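To: grasp-timing list
Subject: Re: does the hand-closing cue hold up in stores?

> We only tried it on kitchen clips. Has anyone run it
> on shopping footage, where everything is shiny?

We have! I ran the Bosska splitter on 713 store clips, and it found the start of the grasp within 4 frames on most of them.

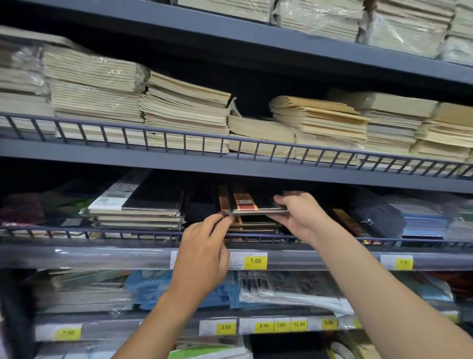
Grasp starts are the easy half for us. The wrist slows down, the fingers close, and the model picks that up even on a packed shelf. I expected the wire railing along the notebooks to wreck the hand tracks, but railings hardly matter (yay).

Releases are another story, and I pasted my note on those in below.
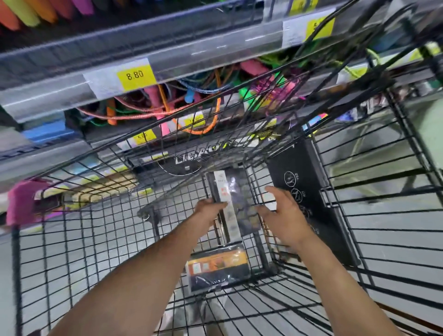 Firkmont, November

Releases into a cart came out 8 to 10 frames off. My guess is glossy wrapping, plus a wire base that lets the floor show through. Masking the cart helped a little. I'll try the Allivitz depth add-on next, so if you have settings that work, please send them!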